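Teaching two arms to use a microwave
Joana Abreu, project report, 2019-04-15

My project was to get a two-armed robot to open and shut a microwave by copying me. I steered both arms by remote control while everything got recorded, and the plan was to train on those recordings afterwards. Kamala Warrier supervised and Wael Chraibi put up with me hogging the rig since September!

I started with closing, as it seemed the gentler half (you just push, right?). The arms begin low on either side of the oven, and the door swings out a long way to the left, so that's the side where I kept bumping things. 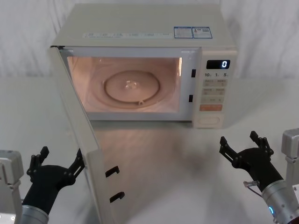

Fig. 1: Door fully open, cavity light on, one gripper either side.

Opening is fussier. The release button is right at the bottom of the control panel, and my first 16 goes mostly taught me how bad I am at judging depth through a headset. I ended up making every run begin with the door shut and both grippers open, clear of the oven.

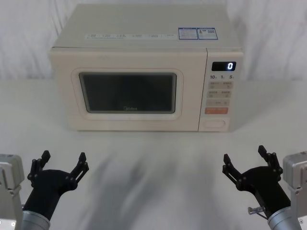 What I'd change

I'd add a second view much earlier. From the head camera I could never tell how near my fingers were to the door, and a lower camera at chest height helps loads with that, even when something blocks part of it.

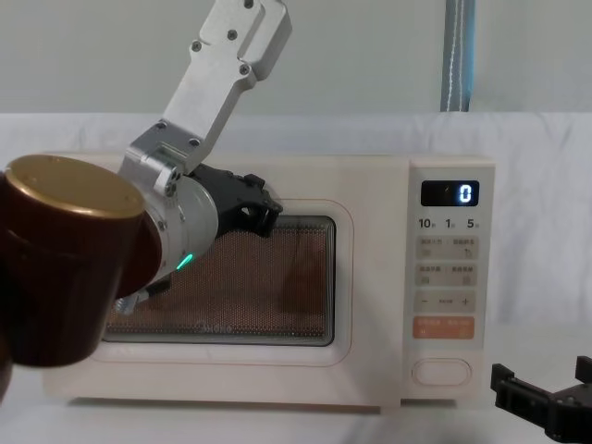 Fig. 2: Chest-height view, with the left arm's gripper just in front of the door window.

I'd also take breaks. After 5 runs in a row my steering got properly sloppy, and Wael says he can spot those recordings straight away.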